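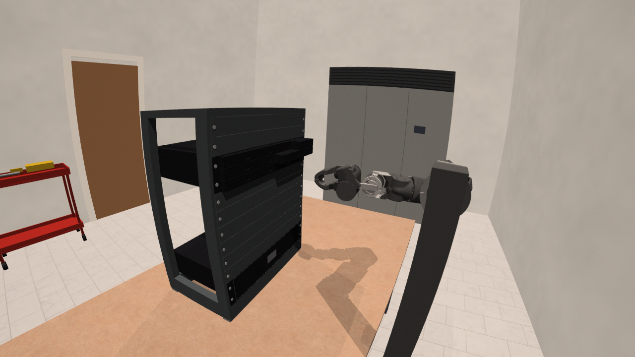 The practice room on the computer, with the robot arm, the rack and the red cart.

How a robot club practises without a robot

At the Clurklow after-school robot club, the first robot arm that new members get to drive is made of numbers. It lives inside a computer program called a simulator. The picture at the top of this page comes from one. The table, the tall grey cabinet, the wooden door and the arm itself were all drawn by a computer.

This page explains what the club does with its simulated room, and how you would get started if you joined.

What is a simulator?

A simulator is a program that works out what would happen if you did something. You may have played a driving game where the car skids if you turn too fast. The game has a set of rules about cars and roads, and it uses those rules to decide where the car goes next. A robot simulator does the same job with robots and the things they touch.

The rules have to cover a lot. Objects fall down when nothing holds them up. Two solid things cannot be in the same place. A drawer slides in and out but does not go sideways. If one of these rules is missing, strange things happen. In an early version of the club's room, the arm could pass straight through the table as if it were fog.

The club's simulator is called Fonach. Members call the room "the Hillen room", after the project it belongs to.

The Hillen project

The Hillen project is this year's big job for the club. The task is to make a robot arm look after an equipment rack. A rack is a strong frame that holds boxes of electronics one above another, so that they take up less space. You can find racks in offices, in hospitals, in theatres and behind the counter in some shops.

In the simulated room the rack is black and stands on a big tan table. Near the top, a unit like a drawer sticks out a little way past the frame, with a small handle or tab on its front. The arm has to reach that part, take hold of it and move it gently.

That sounds easy. Try it yourself with a kitchen drawer, but use only your thumb and one finger, keep your wrist stiff and shut one eye. You will probably bump the front of the drawer before you get a grip on it. A robot has the same trouble.

The parts of an arm

A robot arm is named after your own arm, and many of the parts have the same names.

The base is where the arm is fixed down. It is a bit like your shoulder.

The joints are the places where the arm bends or turns. Each joint has a motor. When you want the arm to go somewhere, every joint has to be told how far to turn.

The wrist is near the end. It tilts and twists so that the hand points the right way.

The gripper is the hand. The one in the Hillen room has two dark, curved fingers. They open to go round an object and close to hold it.

Giving the arm its orders

Members write a list of steps for the arm, called a program. The first program everyone writes is short:

Go to the start position.
Open the fingers.
Move towards the handle.
Stop.
Close the fingers.
Pull back slowly.
Stop.

The computer follows the list exactly. It does not guess what you meant. If you forget to open the fingers, the arm will push its closed fingers at the handle. If you forget the word "slowly", it will pull at full speed.

Speed in Fonach is set with a number from 2 to 1000. At 2 the arm creeps along and you have time to eat a biscuit while you wait. At 1000 it moves too fast to follow. Most members use 95 for the part near the rack and a higher number for the rest of the journey.

Getting it wrong

Each time the program runs, it is called a trial. The team that worked on the drawer last term ran 401 trials and wrote every one down in a notebook. Many of them failed. The fingers closed too early, or too high up, or they held the handle at an angle and let go of it halfway.

In a simulator a failed trial costs very little. You press reset and the room goes back to how it was. With a real arm you might have a bent finger or a cracked panel, and you would have to wait for a new part.

The notebook has three columns: what we changed, what happened, and what to try next. Change one thing at a time. If you change the speed and the angle together, you cannot tell which of them made the difference.

From the screen to the table

A simulator is never quite the same as the real world. Real drawers stick. Real tables wobble. For this reason, every program that works on the screen has to be tested again on the club's small practice arm, which is called Tikkanen. It often needs changes.

The Hillen teams will show their programs to families in July.

Words to know

Gripper: the hand of a robot arm.
Joint: a place where the arm bends or turns.
Rack: a frame that holds equipment in a stack.
Reset: to put everything back to the start.
Trial: one run of a program, to see what it does.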